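Household Sorting and Packing, Unit 4 notes
Handed out November 21, 2018

Okay, so these are my notes for the tabletop session, cleaned up a bit from what I scribbled on the board (sorry about the arrows). If you missed class, read the whole thing. If you were there, skip to the practice part at the end, though I did add something on cups that we ran out of time for.

We start every clear-out the same way: one surface, covered. I like a big sheet of cardboard, opened out flat. It saves the tabletop from scratches, you can write on it with a marker, and when you're done you fold it up with all the dust and crumbs still on it. Blandine Boyer uses an old bedsheet and swears by it. I've tried that and things slide, but suit yourselves!

Then you put out a mixed lot. Please don't pre-sort, I know it's tempting. A mixed lot should have something soft, something long and awkward, and something light that won't stay put. Clothes, sports gear and paper cups will do it every time, and you'll find all of those in pretty much any hall closet in the country.

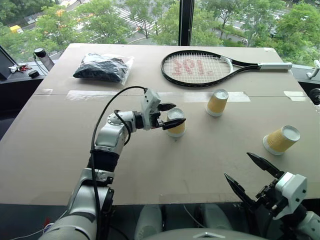

Soft things first. Clothing goes in a clear zip bag, folded to the size of the bag and not the other way around. Lay it flat, press the air out from the closed end toward the zipper, and close it while your forearm is still on it. Dark clothes are the ones I'm strict about, because navy and black look identical through wrinkled plastic and you'll be opening every bag in December looking for the one sweater. Put a slip of paper inside. Anjana Munasinghe asked whether a label on the outside is just as good, and my answer is no, mine always fall off.

Long things next. A tennis racket is my favorite teaching object, since it's flat at one end, thick at the other, and fits in nothing. Lay it along the back of the table with the grip toward one side and leave it there until the other items are packed. It goes in the box last, on top, strings never under anything heavy. White grip tape picks up every mark going, so wrap the handle in a bit of tissue if the racket will be stored for long.

Now cups. Paper cups get crushed when people grab them in the middle, and the ribbed kind will fold along a rib if you squeeze too hard. Pinch lightly. Stand them all the same way up before you stack, fetch any that have tipped over, and nest them one at a time without twisting. Lakmal Samarakoon showed us his way of sliding a finished stack into a cut-down cereal box, and I've stolen it. A pack of 30 fits easily.

For practice: clear one surface at home, with 8 items on it, nothing bought specially. Write down the order you packed them in and where you got stuck. Half a page is plenty. Kumudini Matubbar has the spare zip bags if you need some, and there's a stack of cardboard by the door, help yourselves.

Next unit is kitchen drawers. Bring a drawer's worth of stuff, knives left at home please.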